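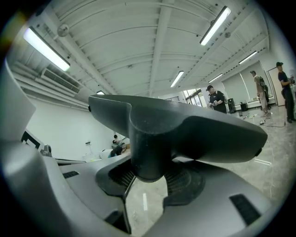 Plarkia Cup

The Plarkia Cup is an annual knockout competition in association football, open to amateur and semi-professional clubs in the district of Plarkia. It is run by the Plarkia District Football Union and is the senior of the two cup competitions under the Union's control, the other being the Plarkia Junior Shield. About 60 clubs enter in a typical season. The final is played in June at Harbor Ground in Plorkby.

The competition is known for sponsorship reasons as the Ramanauskas Plarkia Cup, after the building supply firm Ramanauskas. The sponsor's name appears on match balls and on printed programs but not on the trophy.

Contents
Format
Eligibility
Discipline and forfeits
The Prondgate case
Final venue
Trophy and medals
Officials
See also

Format

The competition begins with a preliminary round, which brings the number of remaining clubs down to a figure that can be divided evenly through the later rounds. Clubs from the top division of the district league are exempt from this round. Clubs whose grounds do not have floodlights must host their ties in daylight or give up home advantage.

All ties before the semifinals are decided in a single match at the ground of the club drawn first. The semifinals are played over two legs. The away goals rule does not apply. If the total score is level after the second leg, extra time is played, followed if necessary by kicks from the penalty mark. The final is a single match under the same rules for extra time and penalties.

Draws are held in public at the Union's office in Plorkby. The preliminary round draw is split by area to limit travel, with clubs placed in a coastal or an inland pool. From the first round proper onward the draw is open. A club may not exchange home advantage after the draw without written consent from its opponent and from the Union.

Replays were used in the early years of the competition and were dropped when the district league extended its own calendar.

Eligibility

A club may enter if it is a full member of the Union, has paid its entry fee, and has use of a ground that has passed inspection. Reserve teams may not enter if the first team of the same club is taking part.

Players must be registered with the club before the entry deadline for the round in question. A player who has appeared for one club in the competition may not appear for another in the same season, including after a permanent transfer. This restriction, called "cup-tied" status, also covers players who came on as substitutes, but not those who were named on the team sheet and remained on the bench.

Loan players may take part with the written permission of the parent club. Up to five substitutes may be used in a match.

Discipline and forfeits

Suspensions from red cards received in the cup are served in the cup only, except in cases of violent conduct, where the suspension applies to all football under the Union. Any part of a suspension left over at the end of a season is carried into the next.

A club that fails to appear, leaves the field before the final whistle, or fields an ineligible player forfeits the tie. The opponent advances without a replay. In a semifinal, a forfeit of either leg counts as a forfeit of the whole tie. Appeals go first to the Union's disciplinary panel and then to an arbiter appointed from outside the district. The arbiter's ruling is final within the Union's rules.

A club suspended from membership may not enter the draw while the suspension is in force. If the suspension takes effect after the draw has been made, the club is withdrawn and its opponent is given a bye.

The Prondgate case

The rule on withdrawn clubs was rewritten after a dispute involving Prondgate Athletic. The club was suspended over unpaid league fines shortly after being drawn at home in the quarterfinals. The text in force at the time did not say whether a club suspended at that stage should be replaced by the side it had beaten in the previous round. Prondgate's last opponent, Plorkby Rovers, claimed the place.

The disciplinary panel, chaired by Siiri Rätsep, rejected the claim on the ground that the earlier tie had been validly completed while Prondgate was still a member in good standing. Plorkby Rovers appealed. The arbiter, Edgars Rimkutė, upheld the panel's decision but found the wording of the rule unclear and ordered that the appeal fee be returned. The present wording, which provides for a bye in all such cases, was adopted before the following season.

Prondgate Athletic was readmitted once the fines had been settled and has since entered under the normal procedure.

Final venue

Harbor Ground is the home of Plorkby Rovers. If Rovers reach the final, the match is still played there, but the home dressing room is assigned by the toss of a coin. The Union may move the final if the pitch fails inspection. Ticket income from the final is shared between the finalists and the Union after match costs have been deducted.

Trophy and medals

The trophy is a silver-plated cup with two handles on a wooden base. It remains the property of the Union and is held by the winning club until the spring, when it must be returned for engraving and cleaning. Medals are given to the players and head coach of both finalists. Match officials receive a separate medal.

Officials

Referees are appointed by the Union from its own list. Assistant referees in the preliminary round may be supplied by the clubs, one from each side. From the first round proper onward, neutral assistants are required. A referee may take charge of the final only once.

See also

Plarkia District League
Plarkia Junior Shield
Harbor Ground, Plorkby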